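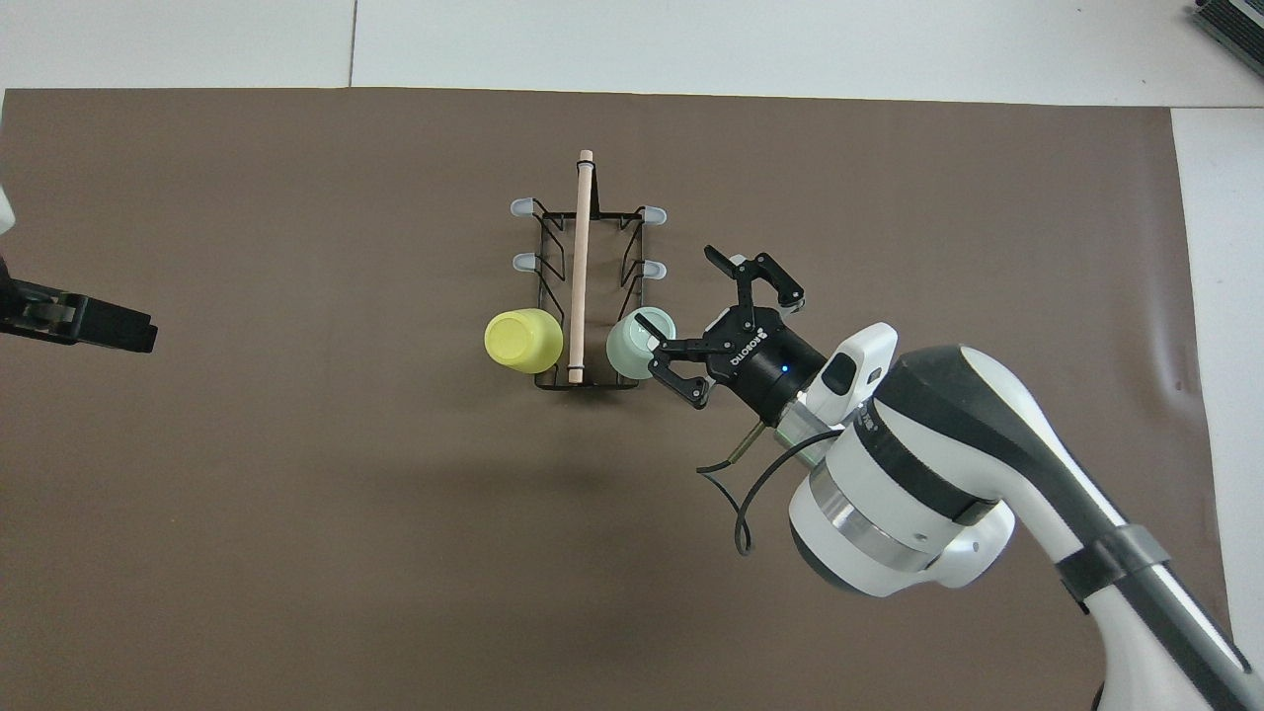
**Informe de avance – equipamiento de la zona de café, sede Verneck**
Para: Solange Lacroix
De: Melquiades Salinas
Martes 2 de julio

El gasto acumulado asciende a 356 euros, imputados íntegramente a la partida de menaje. Queda sin ejecutar el capítulo de mobiliario, a la espera de la oferta de Bruvon.

## Escurridor y vasos

El modelo en evaluación es un escurridor de varilla metálica negra con brazos rematados por puntas de color gris claro. Los vasos son de plástico, en amarillo y verde menta pálido. Se adoptan dos colores por planta para separar el uso del personal del de las visitas, según lo acordado en mayo.

La prueba de colocación se realiza sobre papel marrón extendido en una mesa blanca. El criterio de aceptación es que cada vaso quede sostenido por su brazo. Un vaso tumbado sobre las varillas o apoyado de lado en la estructura se registra como no colocado.

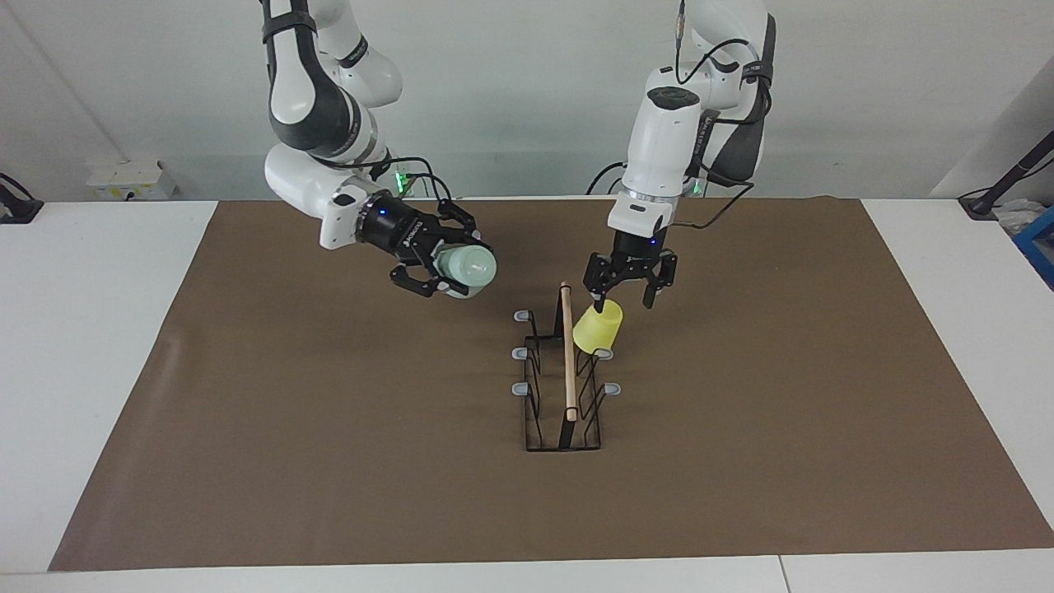
La varilla de madera clara no figura en la ficha de compra y se inventaría aparte. Falta decidir si se mantiene en la configuración definitiva – Fleury pide una respuesta antes de cerrar el pedido.

## Estado de las entregas

- Vasos: 23 unidades recibidas, 2 devueltas por rebaba en el borde.
- Escurridores: pendiente la confirmación de plazo de Narbridge.
- Mobiliario: sin adjudicar.

## Próximo periodo

Se completará la serie de colocación con ambos colores y se remitirá la hoja de resultados junto con las facturas. No se solicita ampliación de fondos. Se solicita autorización para trasladar el saldo de menaje al capítulo de mobiliario si la oferta de Bruvon supera lo previsto.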